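Support > Grippers and Handhelds > Tickets > Trelter handheld, tracking loss

Posted in December by Borghild Rønning

Summary: wrist camera on the Trelter handheld loses pose for up to 700 ms when the tool is tilted up. The Omix handheld on the same bench route does not. Both run the Katiyar controller, same firmware, same calibration target.

Steps so far:
Swapped USB cables between the two units. Fault stayed with the Trelter.
Re-ran intrinsics with 200 views. Reprojection error was normal.
Locked exposure at the value used on the Omix. Dropouts got shorter but did not go away.
Replayed the log offline — 9 dropouts in 1,499 frames, all with the tool pitched above horizontal.

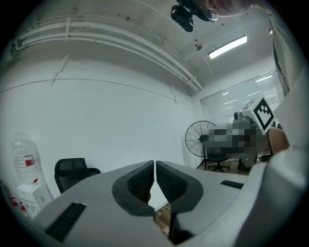 Pose on the Trelter comes from visual features plus the IMU, and the feature count falls fast once the camera looks up. My first guess was finger occlusion, so I masked both fingers and the gripper body and replayed. No change. The mask stays in the config anyway. What is left at that pitch is mostly white wall and pale ceiling, with a lit fluorescent panel in view. The conduit gives a few usable edges, but they bow hard with this lens and the tracker drops them as outliers. The marker cube on the other handheld is detected when it is facing us. It moves, so it can't serve as a fixed reference.

Reply from Hưng Quách, 4:10 pm:
Check the distortion model before anything else. The Plondness driver defaults to the pinhole model after an update and ignores the fisheye terms — your outliers would fit that.

Update, 5:35 pm:
Confirmed, driver was on pinhole. Set to fisheye, replayed the same log, one dropout left. Next is a live run with fixed tags on the wall, then the Omix again for comparison. Ticket stays open.

Contact support | Back to top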